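Chapter 9
Setting Up and Maintaining a Two-Arm Mobile Cell

The examples in this chapter use the Koppel cell, a simulated household room in which a white-bodied mobile robot with two arms handles small objects. The cell is built in the Zikance simulator. Setup follows the same order as on a physical machine: base, arms, grippers, cameras, test objects.

9.1 Placing the base

Load the room before the robot. Check that the base has a clear floor area and that neither arm passes through furniture at startup. In the head view the body should fill the lower center, with both grippers visible. 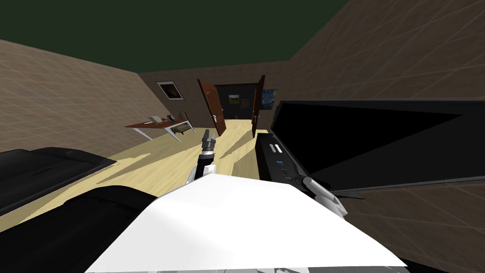
9.2 Checking the hand view

Each hand is set up separately. Open the fingers fully and move the hand over an open-topped container. Both fingers must appear at the bottom of the view with a clear gap between them. If only one is visible, the camera mount has been rotated; reset it to the stored value and repeat the check. Dark containers are a useful test, as an inner cavity may render almost black while the rim still shows a usable edge.
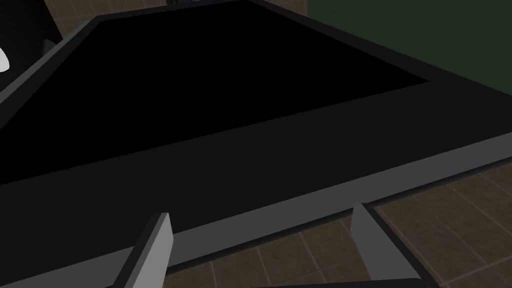
9.3 Checking finger clearance

Finger clearance is tested against small, flat items. The standard set includes a keyboard phone and a blue card. Approach at reduced speed and stop 30 mm above the support surface. Record the finger opening at 3 points along the travel. A difference of more than 9 percent from the stored values calls for recalibration of that hand.
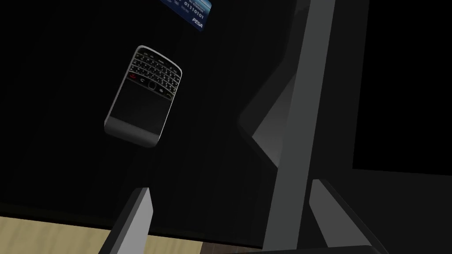 Retwood Technical College, Department of Automation and Machine Maintenance

Repeat the clearance test after any change to the finger model, the collision shapes or the simulator version. Faults in this test usually come from one of two sources. The first is a collision shape larger than the visible finger, so that contact is reported early. The second is a joint offset left over from an earlier session. Section 9.4 treats both, beginning with the collision shape.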